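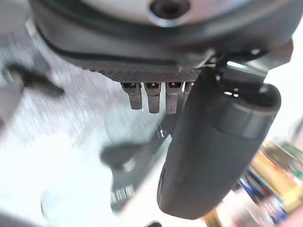 Wrist camera view during a move. The housing, the metal tabs and the black finger stay sharp while everything behind them smears.

How to Compare Robot Hands With a Handled Tray

By Kibet Temba

Spec sheets list grip force and finger speed. They don't say much about how a hand copes with a household item that has a thin handle and a wide, flat body hanging off one end. The test on this page is the one we use at the Mbwambo workshop in Muroldale when we have to choose between two hands for the same arm. It takes an afternoon per hand.

You will need:

The arm, with its normal controller
The hands you want to compare, with their mounting hardware
A wrist camera, plus a second camera placed higher up
A light tray or pan with a handle
Small weights up to 300 grams, and tape to hold them down
A log sheet or spreadsheet

Step 1. Mount the hand and check the camera view

Bolt the hand on and tighten the screws in a cross pattern. Then turn on the wrist camera before you move anything. You want the parts that do the gripping in view, plus enough of the area past them to see what you're reaching for. If the housing takes up more than the top third, tilt the camera bracket down a notch.

Save one still with the hand open and one with it closed. Name the files after the hand and leave the camera bracket alone until that hand is finished. If the bracket gets bumped, take both stills again and note the trial number where it happened.

Step 2. Fix the exposure

Auto exposure is a nuisance over a white surface. A black hand against a bright background pushes the camera one way and then the other, and you end up with clips that can't be compared. Set exposure by hand with the arm parked over the brightest part of your work area.

Next, do a fast sweep and look at the clip. The hand should be crisp, as it moves along with the camera. The background will blur. Some blur is fine for this test, but if you can't tell where the tray is during the last part of the approach, slow the arm down or shorten the shutter time and add light.

Step 3. Set the start pose

Pick one start pose and save it in the controller. We use the Zulora controller, which stores poses by name, but any controller that can repeat a pose will do. Put the tray down against two strips of tape so it goes back to the same spot each time.

On a two-armed robot, decide what the idle hand does and write that down too. Ours stays open and low, out of the way. We used to leave it wherever it had been last, and on a few trials it blocked the upper camera.

Step 4. Run the empty tray

Do 4 slow practice lifts first. Don't log them. Then run the logged trials:

Approach the handle from the side.
Close the hand at your usual grip setting.
Lift until the tray clears the surface.
Hold for ten seconds.
Put it back between the tape strips and open the hand.

For each trial, write down whether the fingers closed around the handle, whether the tray rotated during the hold, and whether it came back down inside the tape. Use yes or no. We tried a five-point score for a while and two people never gave the same trial the same number.

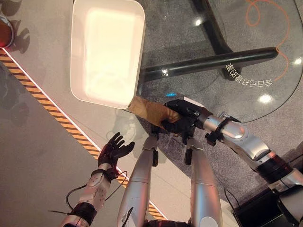 Right hand closed on the tan handle, left hand open. The tray sits at a slight tilt.

Tilt is the thing to watch. The weight of the tray is all on one side of the grip, so a hand can have a firm hold and still let the far end sag. Take a still from the upper camera at the start of the hold and another at the end. Lay one over the other. If the rim has shifted, mark the trial as rotated, even if the person watching didn't notice it.

A tray that is tilted by the same amount in both stills has not rotated. That angle came from the grasp, and you can fix it in the approach path.

Step 5. Add weight

Tape the weights to the middle of the tray. Go up in 50-gram steps and stop at 300 grams, or earlier if the tray drops twice at the same weight. Keep the grip setting where it was. It's tempting to turn it up once the tray starts to slip -- save that for a separate run with its own sheet.

Step 6. Wear check

Our last full comparison for the Pralstead project came to 420 logged lifts on each hand. Before swapping hands, look over the finger surfaces, the joints and any cable near the wrist. Run the hand open and closed with nothing in it and listen. We retighten mounting screws every 3,000 cycles, counting practice lifts.

Step 7. Compare

Put the two sheets side by side and go through them in this order: drops, rotations, missed placements. A hand that drops the empty tray is out for this kind of job, whatever it did with the weights. If drops are even, go with fewer rotations. If those are even too, take the hand that is easier to mount.

Common problems

The hand closes beside the handle. Check the start pose first, then the tape. Most often the tray has been set down a little crooked.

Glare in the upper camera. Shiny trays and glass tops both throw spots of light back. Move the lamp before you move the camera.

Cables catch at the wrist. Leave enough slack for a full turn and strap the rest to the forearm. Run the whole path once at low speed with a hand on the stop button.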